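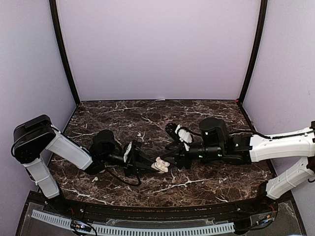 Jiltville Shared Workshop — Robot Table Group
Minutes of the December meeting, started at 7:10 p.m.
Minutes taken by: Hậu Quách

1. Minutes of last time
Accepted with one correction. The spare power supply belongs to the Hosel lathe group and we must give it back.

2. State of the build
Both arms are bolted to the table and move from the same program. The left arm keeps the name Sesa and the right arm is Purves. We agreed to use these names in the log, as "left" and "right" change when you stand at the other side of the table.

Sesa has a small delay in the wrist after a long session. Two members think it is the cable, one member thinks it is the software. Not decided. Hậu will exchange the cable first because it is cheaper.

3. Practice objects
The log now has 158 attempts, almost 90 of them with the doll shoes. It was proposed to stop with the shoes for a while and work with small hard things.

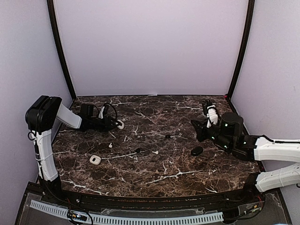
The earbuds are more difficult, mainly the black ones, which the program loses against the dark marble pattern. A plain light mat was suggested. Against: we chose this surface to make the task hard, and a mat makes the old results useless for comparison. After some discussion we keep the marble top until the next meeting, and the white and the black earbuds will be logged separately.

4. Grippers
The edges of the fingers have scuffs. Replacing is not urgent. Please check the screws on the palm plates before each session and write your initials in the log. Last month this was forgotten 2 times.

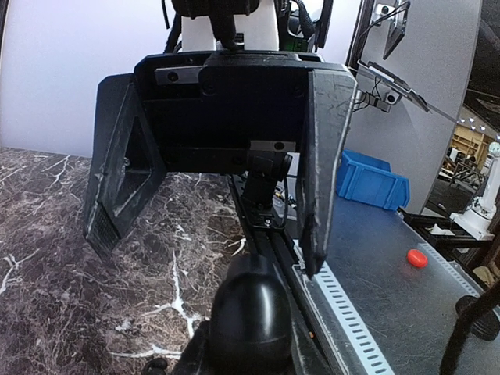

Gripper over the front rail, with the gray work table at right.

5. Cables and boards
The boards in front of the rail still have no covers. Hậu offered to print two covers if someone measures the boards. Nobody accepted yet — please write to the group list.

6. Other
The blue bin stays on the gray table. Do not put tools from other groups in it.

Closed at 8:25 p.m. Next meeting in January, same room.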